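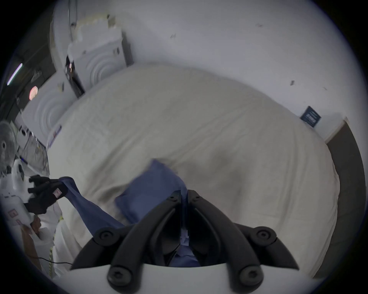
Blue cloth on a white bed sheet.

Lucinda Strickland keeps her good sheets in the bottom drawer of a dresser that belonged to her grandmother, and when I came to see her she had the drawer open before I had my coat off. She wanted me to feel one. It was cotton, washed so many times that it had gone as soft as the inside of a sleeve, and there was a patch near the hem the size of a playing card, put on with stitches so small I had to tilt it to the window to find them.

"My mother did that one," she said. "I was sitting under the table at the time, eating crackers. I remember her feet."

Lucinda has been mending household linens for 40 years, first for her own family, then for the neighbors, and for a long stretch in the workroom of the old Hundell Hotel, where she was hired one December to hem napkins and stayed until the place closed. These days she teaches a mending class at her dining room table in Narkow, with room for 6 people if they don't mind bumping elbows, and she takes in the odd pillowcase or tablecloth from people who have heard of her through somebody's cousin.

I had come with a list of questions and I got to perhaps half of them, as she is a person who likes to answer the question next door to the one you asked. I didn't mind a bit. There was coffee, and there was a poppy seed cake made from a recipe that her friend Ľudovít Šimko had written out on the back of a seed packet, and the afternoon went along very pleasantly.

I asked how she got the job at the hotel in the first place.

"I lied," she said, and laughed. "They wanted somebody who could run the big hemming machine, and I said oh yes, certainly, and I'd never laid eyes on one. Harriet Szabo ran that room. She watched me for maybe a minute, and then she came over and turned the thing on for me, because I hadn't found the switch. She never said a word about it. She showed me how to feed the corner in, and then she went back to her own chair."

The Hundell had 300 beds' worth of linen in its closets, by Lucinda's account, and all of it came through the workroom sooner or later. Sheets went first in the middle, where people sleep, and then along the fold. When the middle of a sheet got thin, the women would cut it straight down the center, turn the two halves so the strong outside edges met, and sew it up again. Sides to middle, it's called, and Lucinda still does it at home.

"You do feel the seam," she admitted. "People ask me that. You feel it for a week and then you don't. My husband used to say he knew which side was his."

And pillowcases?

"Pillowcases go at the corners. Everybody grabs them by the corners and shakes. I do it too, I can't help myself. So when I make one I put a little extra in there, just a second row, close to the first. Shirts are the collar and the elbow. Towels, well, a towel will last forever if you leave the dryer alone a little."

Her students are a mixed bunch, she told me, and she is plainly very fond of them. One of the regulars is Otis Rosenthal, who came to learn how to sew on a button and has since made curtains for his whole downstairs. Mei Ostrowski brings quilts, usually other people's, and usually in terrible shape.

"Mei came in with one that a dog had been at," Lucinda said. "A big dog. We laid it out on my bed upstairs since the table wasn't wide enough, and we all stood around it like it was a patient. It took us most of the winter. She did the binding herself and she did it better than I would have, and I told her so."

I tried my hand at a patch while we talked. Lucinda gave me a scrap to practice on and a needle already threaded, and she let me go a good long way before she reached across and gently took it back. I had sewn the scrap to my skirt.

"Everyone does that," she said. "Otis did it twice."

We snipped me free, and she cut another piece of cake, and then she showed me how to hold the cloth over two fingers so that it stays where you want it. After that it went better. She doesn't iron her patches first, though she knows she's supposed to. She uses whatever thread is closest in color, and she buys needles by the packet from a shop in Skundberg that she says has kept the same window display since she was a bride.

The class starts up again after Easter, and there's one chair open. Lucinda asks that you bring something of your own that needs fixing, and your reading glasses if you use them.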